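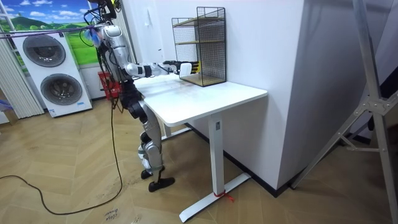 *Un humanoide con el brazo extendido hacia el estante de rejilla, al fondo del escritorio.*

Llevo tiempo defendiendo en Stastura una idea que a muchos colegas les suena anticuada: para que un robot aprenda a ordenar una mesa, lo mejor sigue siendo que una persona se lo enseñe. Con sus manos, con un mando, con lo que tenga. Y cuanto más lo hago, más me entusiasma.

La primera vez que teleoperé un humanoide, en un taller de Cusisham, tardé 12 minutos en colocar un solo objeto donde quería. ¡Doce minutos! Salí con los hombros duros y una sonrisa enorme. Había descubierto cuántas decisiones tomo sin enterarme cuando guardo una taza: a qué altura llego, qué dedo toca primero, cuándo aflojo. Todo eso viaja en una demostración, y escribirlo a mano en un programa sería un suplicio.

Me dirán que es lento, y lo es. En mi último encargo grabé 175 demostraciones de tareas de mesa y tiré 25 a la basura, casi todas por culpa mía – prisas, un agarre feo, una corrección brusca al final. Pero revisar las malas me enseñó tanto como grabar las buenas. Cuando el operador duda, el robot aprende a dudar, y luego lo ves vacilar en el mismo sitio que tú (da un poco de vergüenza, la verdad).

Fijémonos en una tarea de fruta y cesta. La manzana ya en la cesta amarilla, el plátano todavía sobre la mesa, la mano negra con el pulgar a un lado y los dedos al otro. Ese hueco antes de cerrar es lo que más me gusta enseñar, y también donde más se nota quién lleva el mando.

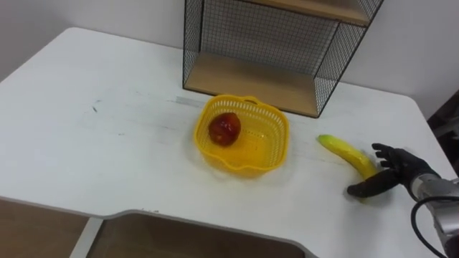

## Enseñar bien es un oficio

En Keskin pagan al operador por demostración entregada, y me parece un error. Se premia la prisa y se acaba con cientos de movimientos calcados. Yo prefiero el sistema de Jukalville: sesiones cortas, 12 repeticiones como mucho, y entre una y otra se cambia algo de sitio. Una taza más cerca del borde, la cesta girada, el estante un palmo a la derecha.

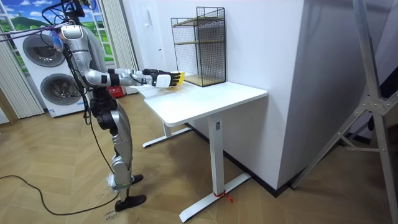 Esa variedad vale más que el volumen, y exige a alguien con criterio. Hay que saber cuándo un agarre torpe sirve (porque enseña a recuperarse) y cuándo solo ensucia los datos. Hay que conocer los cables, el alcance del codo, el punto en que la muñeca ya no da más de sí. ¡Eso se aprende con horas, como se aprende a amasar pan!

Por eso pido que los operadores firmen los conjuntos de datos que producen, igual que firma quien escribe el código. Y que cualquiera que diseñe estos sistemas pase al menos una tarde al mando, moviendo un plátano.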